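Week 4 notes: when the grip log lies to you

Okay, so last time we ended on the plate job, and I promised you the ugly part. We were recording two-handed table work with the hand-held grippers, nice simple stuff, plates and little pots, and I was feeling pretty good about it. Then I opened the logs. Out of 154 takes, 23 had a gripper pose that jumped sideways in the middle of a reach and then jumped right back again. The jaw data looked perfect the whole time! That's the nasty bit, and it's why I want you plotting pose and jaw width together from now on. 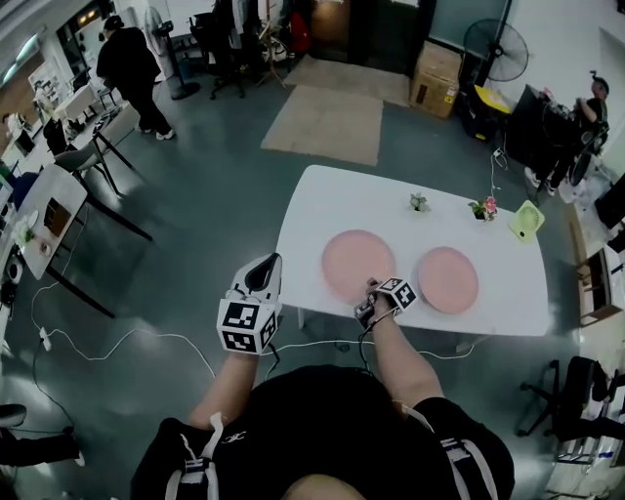

Vinh Bùi asked whether a loose wire could do the same thing, and whether we'd checked that before blaming the tracking. Fair question, and yes, we checked (I blamed the wire first, too). A dropped connection leaves a hole in the log, with no samples at all. Our jumps had every sample present and every one of them wrong, which points to the marker patterns being misread. When the tracker sees only one face of a cube, and sees it at a shallow angle, there can be two poses that fit almost equally well, and it flips between them.

Now the safety side. If you replay one of those takes on an arm, the arm will try to follow the jump. Phong Hoàng ran the numbers on our worst take and got a move of 300 mm between two samples. I don't want your face anywhere near that! So for the Malerau exercise, you'll run the jump filter before any replay, speed limit on, one person at the stop button and doing nothing else.
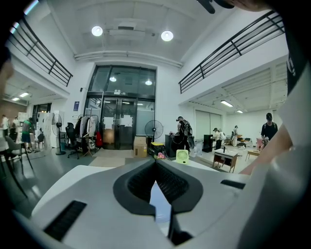 Fig. 2. Hand-held gripper, jaws and housing, in the recording hall.

For next week, take the raw logs from the Irnetano folder and find the bad takes by eye first, then with the filter. Bring me the ones where you and the filter disagree (there are a few, and I still argue with myself over two of them).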